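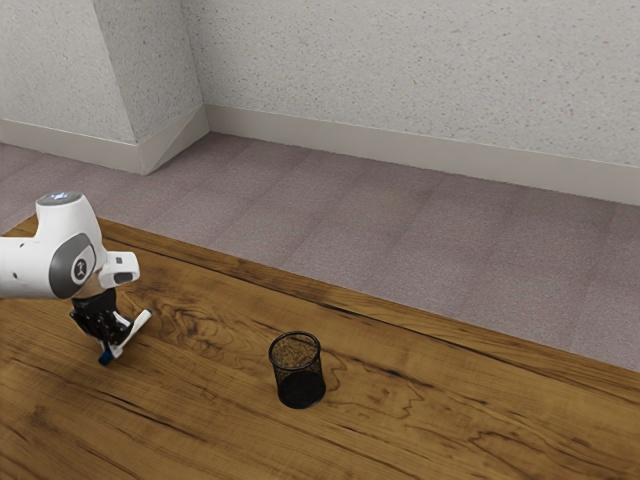
Jun 17, 2026

Sim evaluation for the mesh cup task, second pass. Policy is the Cludis checkpoint trained on real demos only, no sim data mixed in. The question is still whether the ranking we get in the renderer matches the ranking on the real table.

Setup: cup alone on the wood table, start position sampled on a grid, yaw ignored. Gripper starts open above the table. Success means the cup is lifted clear of the wood and held for two seconds. A tipped cup counts as a failure even if the arm recovers it afterward.

Ran 114 episodes. Threw out the first 18 after I found the control rate was still set from the Skevport runs. That leaves 96. Of those, 40 succeeded, 23 got a finger over the rim and tipped the cup, and the rest never closed on it at all.

The tipping is the part I care about. Detlef Fuchs thinks it is contact friction, and wants to raise it on the finger pads. I don't think so. In the logs the wrist is already too low before first contact, so the outer finger hits the wall of the cup partway down and pushes. That looks like a depth error to me. The mesh is the obvious suspect. Our version is a solid cylinder with an alpha texture, and the grid goes soft at the resolution the policy gets. The lower half renders nearly black, and I can't tell where the near wall ends when I look at the downsampled input myself.

Tried one quick thing: same seeds, cup texture replaced with flat dark gray. Tipping went down but misses went up. Didn't keep a proper count, so don't quote this.

Table grain: Hamann asked if the knot left of the cup matters. Rotated the wood texture 180 degrees for a few seeds and saw no change in the approach. Not chasing it further for now.

To do:
- Real mesh geometry for the cup, check what it does to render time
- Rerun the same 96 seeds with that, friction untouched
- Then friction alone, as Detlef wants, so the two don't get mixed
- Fix the control rate in the shared config, not just in my copy
- Lostton table numbers are needed before any ranking plot

Logs are in the usual folder, under cup_pass2. The bad 18 are still in there, marked skip.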